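Lista: oficios-y-maquinas
Asunto: Re: ¿qué pasa con el turno de tarde?
De: Felicidad Fajardo
Fecha: 02/09/2021

Adalberto Queiroz escribió:
> Hola a todos. En Baltex nos han dicho que en otoño meten dos brazos
> en la línea de surtidos y que "no sobra nadie". Ya me sé yo esa frase.
> Felicidad, tú que en Layug lleváis meses con eso, cuéntanos qué hacéis
> ahora los que antes estabais en la mesa. Y si os han tocado el plus.
> A.

¡Hola, Adalberto, y hola al resto! Perdona la tardanza, que he estado de vacaciones y cuando volví tenía el correo imposible.

A ver, te cuento lo mío, que igual en Baltex lo montan de otra manera. En Layug empezamos en abril con el trabajo de surtidos pequeños: regalos, chuches, cosas de baño, juguetes, todo lo que no viene en caja cuadrada y que antes hacíamos a mano diez personas en cada turno. El encargo gordo es el de Clirketti, que son 3000 lotes por campaña y cada lote lleva lo que les da la gana ese año.

De momento no han echado a nadie, eso es verdad. Lo que ha cambiado es el día a día. Antes yo me ponía en la mesa, cogía ritmo y hablaba con la de al lado (de la hija, de la hipoteca, de lo que fuera). Ahora me paso media jornada enseñándole a la máquina a hacer una cosa tonta, como coger un chupachups por el palo y meterlo por un agujerito de la tapa del bote, y la otra media recolocando todo para volver a empezar. Cansa menos la espalda y bastante más la cabeza, te lo digo en serio.

Lo de los trapos y las toallas merece capítulo aparte. Una caja la coge cualquiera, pero una toalla hecha un gurruño cada vez está de una forma distinta, y ahí es donde el encargado se dio cuenta de que nos necesitaba. Los de Groluvus, que son los que mantienen el sistema, nos preguntan muchísimo: por dónde lo cogerías tú, con cuánta fuerza, qué haces primero. Pues eso es oficio, Adalberto, y el oficio se paga. Yo lo dije en la reunión y se quedaron todos mirando el café.

Y llego al plus, que es lo que te interesa. El de productividad nos lo congelaron, porque iba por lotes y ya no se sabe quién hace el lote. Peleamos dos meses y sacamos una categoría nueva, con formación dentro del horario -- esto pedidlo por escrito, que al principio pretendían que nos quedásemos después de salir. Las pausas también hubo que pelearlas, que como la máquina no para parece que tú tampoco.

Lo que no hemos conseguido es que nos digan qué pasa el año que viene, cuando ya tengan enseñado lo gordo. Me da mala espina, no te voy a engañar. Si allí tenéis comité, que pregunte eso antes de que entren los brazos, no después como nosotros.

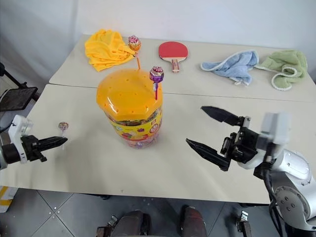 Si os sirve, os paso el texto de la categoría nueva, que son cuatro folios mal contados. Tengo que pedirle permiso a la delegada, pero no creo que ponga pegas. Y cuéntame qué horario os plantean, que aquí el turno de tarde fue el primero que tocaron.

Un abrazo,
Felicidad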